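From the Reading Room: our winter book swap, and a few words about the mail shelf

Dec 9, 2020

Well, friends, we made it to the end of another round of the Pluvedlow Book Swap By Mail, and I have been putting off writing this item because I wanted the last of the packages to get where they were going first. Sayaka Hoshino tells me the final one (a fat paperback sea story, wrapped in what sounds like an entire Sunday's worth of comics) landed on a porch on Gramora Street last night, so I can finally sit down with my tea and tell you how it went.

We sent out 230 books this time, which is a good deal more than we managed in the spring, and I think a lot of that is thanks to the long dark evenings and to Kendra Boychuk's idea of letting people ask for a mood instead of a title. "Something with snow and a happy ending" was the big favorite in November. I also loved the card that just said "trains, please."
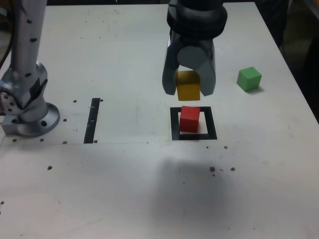
Can I still join if I missed the November sign-up?
Send us a note by mail or drop one through the slot at the Skov Avenue door, and we will add you to the list for the next round. Tell us what you like to read, whether small print bothers you, and if you would be happy with a book that has been written in.

That last part matters more than you might think! Some of our members adore a used book with notes in the margins, and Rosaire Kowalchuk has told me more than once that he reads the notes first and the story second. Others would like a nice clean page, thank you very much, and we do our best to keep everybody content.

Now, about postage. The book rate is kind to us but it isn't free, and the heavier hardcovers - the cookbooks especially, bless them - eat up our stamp money in a hurry.

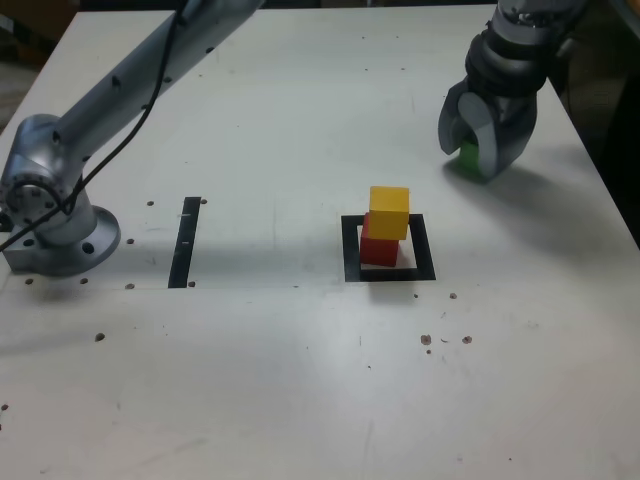
So if you have a big book to pass along, please hold on to it for the porch pickup in the new year, and mail us the lighter ones for now. We also have 33 padded envelopes left, and they are perfectly good for a second trip if you peel the old label off gently.

Roscoe Mahmoud is still looking for the second half of the Sunda mysteries, by the way. He has read the first four and is getting restless.
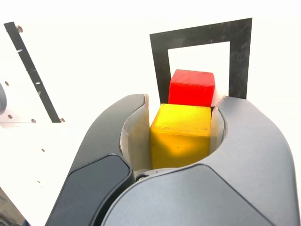 Yellow block held between two gray fingers.

Cards for the next round go out after the holidays. Please print your address clearly, and put your apartment number on it if you have one.

Warmly,
Karine McKinnon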